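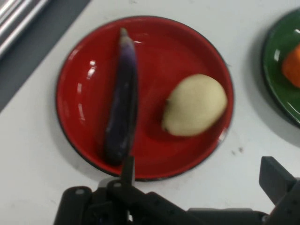

Aubergine on the red plate, bench side.

August, 16:40. Rope and sling notes, carried on from the last page.

Saoirse Duggan brought in the Destarholm crag slings, the ones left round the abseil tree above the second pitch. Two seasons out, she reckons. I'd have said longer from the fading, but fading tells you very little and I don't trust my eye on it.

Pulled 5 on the rig. Lowest went at 700 kg, at the stitching. Best was 952, which sounds healthy until you remember what it was sold as. Both of those had the same stiff feel in the hand and the same colour, so anyone who claims they can sort good tat from bad by touch is welcome to come and try it blind.

The Feveo load cell read zero before and after each pull. Good. I still want it checked against the old dial gauge, as last month the two disagreed and we never settled which was wrong.

McGrath's sheet says anything over 1000 kg is fine for a fixed abseil station. Where does that come from? No source given, and nothing on knots or on the sling rubbing over an edge. A straight pull between two smooth pins is kinder than a tree with grit in the bark. I'd not quote our numbers to the club without saying so.

Fillance want us to try their coated cord for the same job. Their leaflet has a graph with no scale up the side. Will test it when they send more than a metre - you can't learn much from one break.

To do:
Dial gauge check.
Wet pulls, soaked overnight, same pins.
Ask Saoirse if the tree itself has been looked at. The bark was worn through on the valley side when I was last up there.

Broken ends bagged and labelled, top drawer. Leave the knots in please.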